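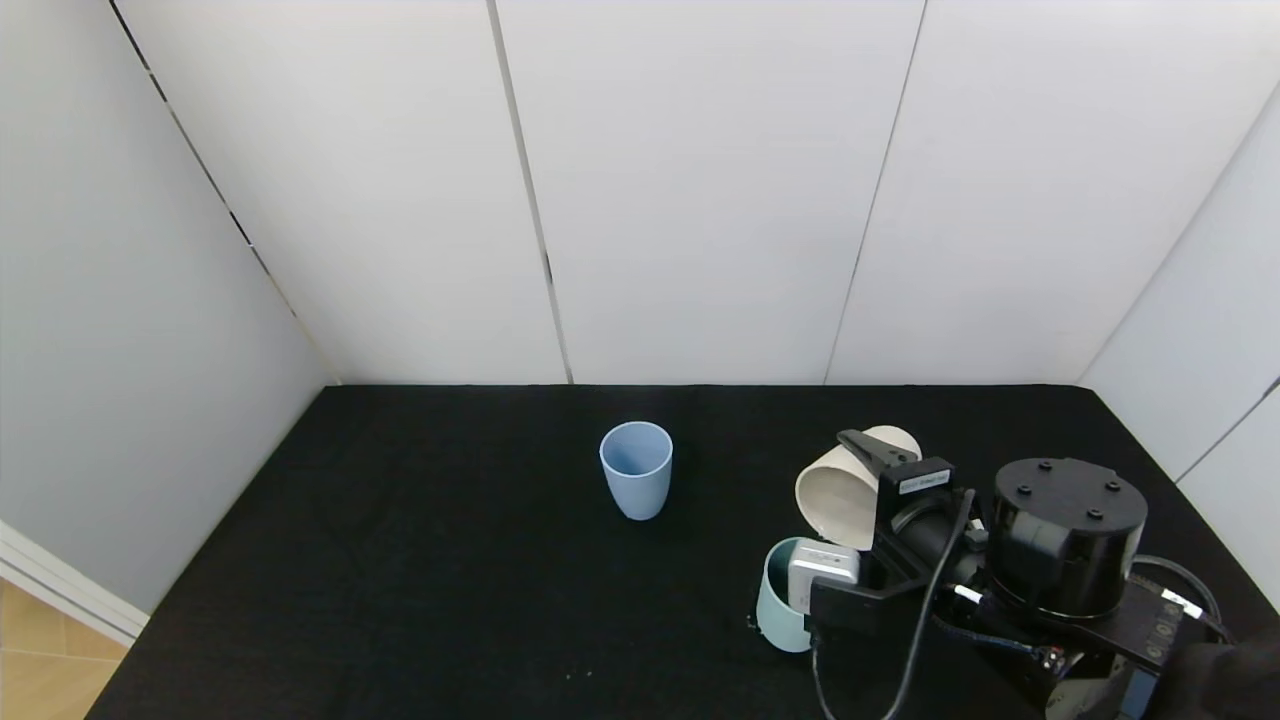
Pastel cups on a black cloth.

I've been losing an argument with my brother-in-law for the best part of a year, and since he won't read this I'm going to have it again here, where I can win. The argument is about tap water. More exactly, it's about whether a café ought to give you a glass of it without being asked, without a fuss, and without that tiny pause while the person behind the counter works out what sort of customer you are.

I say yes. Shivam Lodhi, who married my sister and has run two sandwich shops, says I've never had to wash the glasses.

He has a point, and I'll come back to it. But first let me tell you about the place that set me off. I'd walked up from the station on one of those sticky afternoons when your shirt gives up before you do, and I went into a coffee shop (it doesn't need naming, it's got enough problems) and bought a flat white and a slice of something with seeds on. Then I asked for some water. The lad pointed at the fridge. I said no, sorry, just from the tap, and why I said sorry I'll never know! He sighed, found a paper cup the size of an egg, and half filled it. I drank it standing up in one go and was too embarrassed to ask for another.

Now compare that with Hesska, down by the canal, where I've been going since before they painted it. There's a big jug on the end of the counter with cups stacked up next to it, and you help yourself. There's no sign telling you it's for customers only. I've seen posties come in, drink a cup, say ta and go out again, and I've seen the same posties come back on their day off with the kids and spend a fortune on toasties.

I'm not claiming the water did that. Shivam would be straight on the phone. But I do think people remember how a place treated them when they weren't spending anything, and they remember it for years.

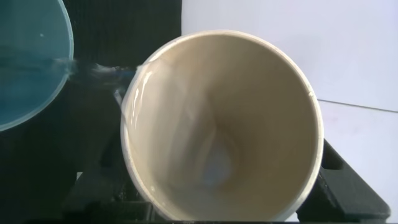

My gran had the same rule about the front door. Anybody who came to it, the window cleaner or the man about the gas or a girl collecting for the hospice, was asked if they'd like a drink of water before they were asked what they wanted. Most of them said no thank you. She asked anyway, every single time, and if they said yes she ran the tap for ages first so it came cold. I used to find it mortifying. I do it myself now, and my children find it mortifying, so at least that's been handed down properly.

Back to the washing up, though, because it's a real objection. Glasses have to be cleared, washed, dried and replaced when they get chipped or go home in somebody's handbag. Shivam reckons that on a hot day in his Lokeck Road shop he'd get through 60 extra glasses, and with one dishwasher and one person on the sink that's a proper chunk of the afternoon gone. He also says people come in as a group, buy one tea between them and drink water for two hours. I believe him. I've probably been in that group.

My answer is that he's describing the cost of having customers. People use the loo as well, and they drip on the floor when it rains, and they ask for the wifi password and then ask again. We don't charge separately for a chair. A bit of water seems to me to belong with the chair.

There's also the bottle business, which gets my goat. If the only water on show is the stuff in the fridge, then lots of people will buy it, carry it as far as the bus stop and bin it. I'm no saint about plastic — I have a drawer full of carrier bags like everyone else — but it does seem daft to sell someone a bottle when you're stood next to a tap.

Vilmos Pálfi, who's had the barber's next to Hesska for 14 years, keeps a jug by the mirror and pours you some when you sit down. I asked him once if it was a nuisance. He looked at me as if I'd asked whether the scissors were a nuisance, and then told me to keep my head still.

So that's my case. Put a jug out. Put some cups next to it, any old cups, they needn't match. Shivam, if you've somehow got this far, I'll come and do an afternoon on your sink in August, and you can time me.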